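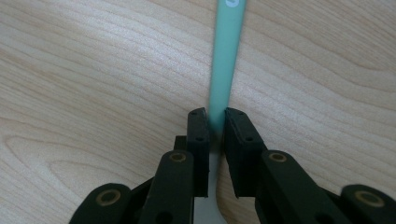 *Mint-green stick on a light wooden table.*

Notes for session 2, revised Sun 22 July

Today we continue with the question from last time: how does a protest about daily services become a political demand? Please read the Clarlow chapter before the seminar, at least the first half.

## 1. The case of Custier

The town of Custier had water for only a few hours a day during most of the winter. In March, people began to meet in front of the district office. At first they asked for one thing, the repair of the pumping station. After two weeks the list had become longer, and it included the publishing of the contract with Mogensen, the company which was paid for the repair.

Sinéad Scanlon interviewed 51 persons who took part. Most of them told her that they had never been to a demonstration before. She makes a distinction which we will use for the rest of the course:

- **Service grievance** – the person wants a thing to function again (water, light, the bus).
- **Accountability grievance** – the person wants to know who took the decision, and who received the money.

The same person can hold both. In her interviews the second usually came later, and often after an official had given an answer that people found insulting.

## 2. How large was it?

The police in Custier gave the number of 1,000 for the biggest evening. The organisers collected signatures at the square and had 3,793 at the end. These two numbers do not measure the same thing, and the newspapers mixed them. A signature can be given by somebody who stays five minutes and goes home.

When you write your essay, say always who made the estimate and at which hour.
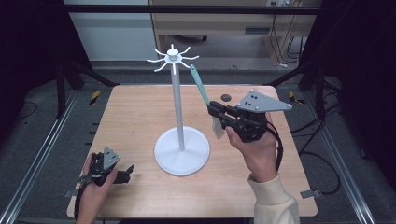
## 3. Objections by Caron

Gilles Caron does not agree with Scanlon on the order of the grievances. He studied Zalgate, where the anger about contracts was there from the beginning and the power cuts only gave it a date. For him, the services are the language in which people speak about corruption when it is dangerous to speak directly.

I find his argument strong for Zalgate, but his material is mostly from leaflets – and leaflets are written by few people. Scanlon has the opposite problem, her interviews were made months afterwards.

## 4. For the seminar

1. Bring one demand from a local protest you know and say which type of grievance it is.
2. Compare pages on method in Scanlon and in Caron. Who is missing from each?
3. Think about the officials. What could they have answered in the first week?

The essay titles are on the second sheet.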